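Chapter 6
Learning from Hand-Held Demonstrations

Chapter Outline
6.1 Why demonstrate without the robot
6.2 Tracking the hand in space
6.3 From recorded motion to robot motion
6.4 Two-handed tasks
6.5 Case study: the Jemdale household trials
6.6 Measuring the quality of a demonstration set
Key terms, review problems, and further reading

Before You Begin
Readers should be comfortable with coordinate frames and rigid-body transforms (Chapter 2) and with the basic form of a learned control policy (Chapter 5). Section 6.3 uses the notation for relative pose introduced in Section 2.4. The filtering material in Section 3.7 is helpful but may be skipped on a first reading.

Introduction
Chapter 5 treated demonstration as something done through the robot. An operator moved a leader arm, a follower arm copied the motion, and the joint positions of the follower were written to disk. The records obtained in this way are easy to use, as every motion in them is one the robot has already made. They are also slow and costly to obtain. The arm must be brought to the task, fixed in place, and checked before each session, and the operator must learn to work through a machine that does not move like a human arm.

This chapter takes up a second approach. The operator holds the gripper directly and performs the task with it. No arm is present during recording. What is kept is the path of the gripper through space, the opening of its fingers over time, and the camera views that go with them. A policy is then trained to produce gripper motion, and the conversion to joint motion is left until a particular robot has been chosen.

The change has several consequences, and much of the chapter is given to working them out. First, the position of the gripper is no longer supplied by joint encoders. It must be measured by other means, and the error in that measurement enters the training data. Second, a person can reach places and reach speeds that a given arm cannot. A demonstration may be perfectly good as a record of the task and still be of no use to the robot at hand. Third, the operator is free to walk about, so that the base from which the hands work is itself moving. Methods that assume a fixed base have to be restated in terms of relative pose.

Section 6.2 compares three ways of tracking the gripper: visual odometry, external tracking, and printed markers. Each fails under different conditions. Markers give a position only when they can be seen with enough clarity to be decoded, and a hand that turns away from the camera may hide them. Placing patterns on several faces of a cube reduces this problem without removing it. Problem 6.4 asks the reader to estimate the share of a recording that is lost for a given cube size and viewing distance.

Two-handed work, the subject of Section 6.4, adds a further requirement. The two grippers must be located with respect to each other as well as to the room. An error of a few millimeters that would pass unnoticed in a one-handed reach can spoil a task in which both grippers hold the same object.
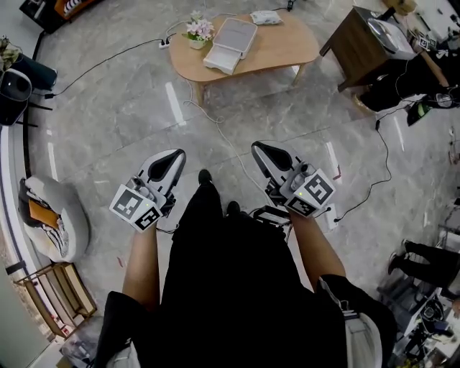

Figure 6.1 Two hand-held grippers, each carrying a cube with printed markers, in use in a furnished room.

The Jemdale Trials
The case study in Section 6.5 follows a set of household trials directed by Halina Żak at the Jemdale laboratory. Operators recorded 1,255 two-handed demonstrations over some 71 hours. After screening, 429 were set aside for tracking loss or for motion outside the reach of the target arm, and the rest were used for training. The screening rules are given in full, as the result depends heavily on them. Readers will be asked to apply a stricter rule to the same records and to explain the change in the trained policy.

Learning Objectives
After completing this chapter, the reader should be able to:
Express a recorded gripper path in a frame that does not depend on the operator's position
Identify the main sources of tracking error and estimate their size
Decide whether a demonstration can be carried out by a given arm
Align two recorded streams that were started at different times
Report a screening procedure in enough detail for another group to repeat it

6.1 Why Demonstrate Without the Robot
Consider the task of moving a cup from a table to a shelf. With a leader and follower arm, the operator's choices are limited from the start by where the follower has been mounted. If the shelf lies beyond its reach, the task cannot be shown at all. With a hand-held gripper, the operator lifts the cup, takes a step, and sets it down. The recording contains the whole task, including a step that a fixed arm has no means of taking. Whether that recording should be kept, divided, or discarded depends on the robot for which it is intended, and we begin with the simplest case, in which the robot base is fixed and known.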